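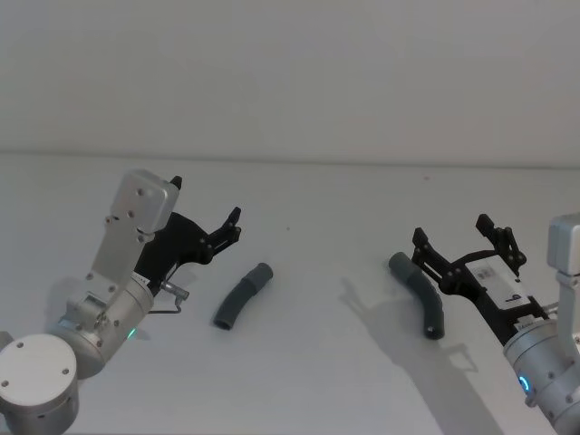
I finally got the white table set up last weekend, and the first thing to go on it was the gray pipe.

The pipe is for the rain barrel behind the garage. I bought the barrel in December when it was marked down, and it has been sitting upside down under the stairs ever since. What held me up was getting the water from the downspout over to the barrel without a straight drop and a puddle. The downspout comes down on the wrong side of the window, so the run has to bend twice.

The curved pieces are dark gray. I ordered them from Trinditz, which sells odd lengths and leftover colors. The listing said they would match the fittings I had from Wukent. They are close. One end needed sanding before it would go in, and I did that outside with a scrap of 120 grit wrapped around a dowel. It took most of a podcast.

Laying curved pieces out flat before doing anything permanent is worth the time. I used to hold parts up against the wall and guess, and that is how I ended up with a gutter at the old house that drained toward the porch. On a plain white surface you can turn each curve and look at the line it makes. I went through it three times before I liked the angle, then marked the joints with a grease pencil. Regular pencil doesn't show on dark gray.

The table is a Hägglund, secondhand. I paid 34 dollars for it from a woman named Lucinda Zamora, who was closing up her sewing room. It has no drawers and no lip around the edge, so long things can hang over. I put it against the white wall because the light is even there and I don't end up working in my own shadow. The wall still needs a second coat, but that can wait for cooler weather.

I did look at a ready-made diverter kit from Gedeo. It was 187 dollars before shipping and came with a hose I didn't need. My version has come to well under that so far, though I haven't bought the brackets yet.

Next is cutting the straight piece that goes between the two bends. I measured it at 18 inches, then measured again and got a little less, so I'm going to hold off until I can check it with the barrel standing on its blocks. The blocks are still in the trunk of the car. If it stays dry I'll carry them around back on Sunday and see if the ground there is as level as I think it is.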